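Notes for session 4 – looking after the Tuster hand gripper

I promised to write up what we did at the bench, so this is the maintenance half of the session (the half where I talked too fast). Selma Berisha has the theory slides, ask her if you missed them.

## What we're looking after

The Tuster is our hand-held gripper: two black fingers, one small motor, a linkage and a camera that looks down past the fingers at whatever you're about to grab. You carry it around and do the task yourself, and the Ambrose arm in the back lab learns from the recordings. So if your fingers are out of line, the arm learns from fingers that are out of line! Clyde Gallagher lost most of January to that one, and he'll tell you all about it if you let him.

## When to service it

Every 3000 cycles. The counter is on the Arnov control board, and you read it with the status command before you unplug anything. Ours was at 3079 when we opened it up in class, so we were a bit over – no harm done, but write the number in the log anyway.

## The routine

1. Power off, then wait 60 seconds before you touch the linkage.
2. Wipe both fingers with a dry cloth, inner faces too. Please don't use alcohol on them, it has left ours sticky in the past.
3. Wiggle each finger sideways. A hair of play is fine. If you can hear it click, snug up the mounting screw a quarter turn and try again.
4. Power on and open the gripper all the way from the menu. Leave the speed at 34 percent, I mean it – full speed is how we bent the old linkage.
5. Bring the open fingers down to a flat board and compare the tips. You want them level with each other, with a clear gap in between. I like plain pale wood for this, as black fingers show up so nicely against it. Look at the faces again while you're here, and if one has whitish scuffs like the left finger below, go back to step 2 and see whether they wipe off before you reach for a spare.

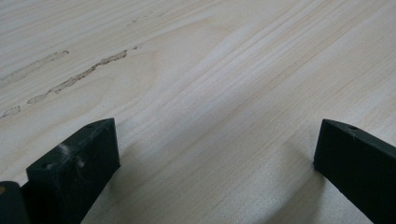
6. Close slowly on a strip of paper and tug. It should drag evenly on both sides. If it swings toward one finger, loosen that finger, push it square and repeat from step 3.
7. Log the cycle count, your initials and anything you changed.

## For next time

Bring your log page and one question about the linkage. We'll swap a finger from start to finish, and I'll have the Stostumitz spares box with me (the screws in it are a touch longer than ours, so don't mix them up). Lab opens at 9 a.m.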